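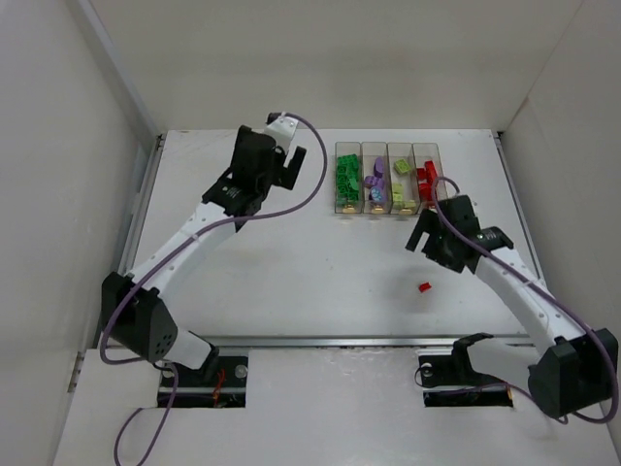

Remote control or by hand for sorting demos?

Posted in February by renata_n

Hello all. I am teaching our two arms to sort toy blocks by color into four clear bins. Until now I recorded 400 demonstrations, all by remote control with the leader arms. The red bin is the difficult one. The right gripper comes in at an angle over it, and my policy often stops above the rim and waits. Should I record more, or start again by guiding the arm with my hands?

arnar_o
By hand. You feel the contact and the motion becomes smoother. We changed to this at Jelten and needed only 28 demos for a simple pick.

gudlaug_k
I don't agree with Arnar. If you use cameras, your hands and sleeves are in every recording, and later they are not there. For one pick it can work. For color sorting I would stay with remote control.

arnar_o
We replay the joint positions afterwards and record the video then, without the person. It takes double time, I admit.

gudlaug_k
And if the block moves a little in the replay, the demo is lost.

zulkifli_p
Renata, do you always put the red block in the same place? In your picture it is close under the right gripper. I would spread the start positions over the table before adding more. Also look how the purple cable goes, mine was pulling the wrist when the arm reached far.

renata_n
Mostly the same place, yes. I was lazy with this. Cable has enough slack, I checked now.

zulkifli_p
Then record only red for one evening, and don't pause over the bin. The policy learns your pauses too.

renata_n
I do pause there, to look if I am above the opening. I will delete the worst ones and write again when I reach 600.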